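Looking after a pair of grippers (and their very grubby pads)

21 March 2024

I said back in February that I would write up how I look after the hand-held grippers, and then of course I didn't, and then Trinh Tạ wrote to ask me where the post had got to. So, with apologies to Trinh, I've made a pot of tea and will try to get it all down in one go.

Quick bit of background for anyone new. I work with two hand-held grippers at a time, one for each hand, and most of what I do with them is clothes. Folding, unfolding, turning sleeves the right way round, that sort of thing. It's slow and rather soothing work, and I do a lot of it at home because a bed is a far better height for me than any table I own. The trouble is that clothes shed. You wouldn't believe what comes off a perfectly respectable jumper over a morning, and every bit of it ends up on the pads.

Pads first, then, as they are what I fuss over most. They're blue, with a fine crosshatched texture, and when the texture is clean they will pick up a single layer of cotton without any fuss at all. When it's full of lint they slide about like a pair of buttered spoons. I go over them with a soft dry toothbrush before I begin, always along one set of lines and then along the other, and then I wipe them with a barely damp cloth and leave them while I find something else to do. No washing-up liquid! I tried it once and spent the whole afternoon chasing a pillowcase across the room.

I keep a little notebook of this (of course I do). The last set of pads managed 456 folds before I felt the grip going for good, and the set before that gave up at 161, which I put down entirely to a week of nothing but fleece. Denim is kinder than you'd think. Fleece is the enemy.

Next come the screws. There are round silver ones set into the black frame near the pads and out along the arms, and I check them by hand with the small driver before every session. I only want to feel that they're snug – if you lean on them you'll be sorry. One of mine had worked itself half a turn loose last month and I'd been blaming the poor pads for days, when it was simply that one jaw was closing a whisker later than the other. A tiny dab of Fulter thread lock sorted it out, and I gave it a full night before using it again.

After that I do what I call the black jacket test, though any dark thing with a bit of weight will do. Fold it up, set it down in the middle of the bed, and bring both grippers in to it from different sides. Black is useful as any lint left on the pads tends to show up on it straight away, and poppers are useful too, being just the kind of small hard lump that finds out a badly seated pad.

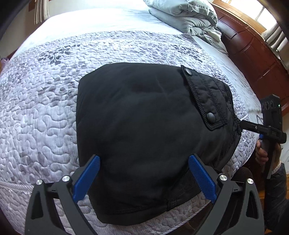
Both grippers in on the black bundle, blue pads down by the lower edge and the second one coming in by the pocket flap.

What I'm feeling for is whether the two pads meet the cloth together. I close very gently on a single fold, lift it by a finger's width, and let it go again. If the cloth twists as it rises, one pad is proud of the other and I take it off and seat it again. If it comes up flat, I move to a thick seam and do the same, then try close to a popper, and if all three feel right I leave well alone. It takes a few minutes and I have been known to hum.

The cable on the sensor module wants a look as well. Mine leaves a loop, and the loop needs to be loose enough that you can turn your wrist fully over without it pulling, but not so generous that it hooks itself on a button (ask me about the duffel coat). I run a thumb along it for kinks, make sure it's pushed home, and check for the little green light before I start. I have twice done a good long stretch of folding without checking for that light. I don't want to talk about it.

Lenses get a puff from a rubber blower and then the clean side of a Durilora cloth, with no breath and no spit, however tempting. The trigger handle only needs a wipe, and a drop of oil at the pivot every 1000 squeezes or so, which I guess at wildly.

Spare pads I now buy from Đinh, who sends them in a proper box, and I keep them in an old Zikia biscuit tin with the driver and the toothbrush. Please label the toothbrush.

Trinh also asked whether it matters which pad goes on which side. Mine do seem to wear differently, so I put a dot of paint pen on the back of each left-hand one and keep them in their places. I'll swap a pair over next time and write down how they get on.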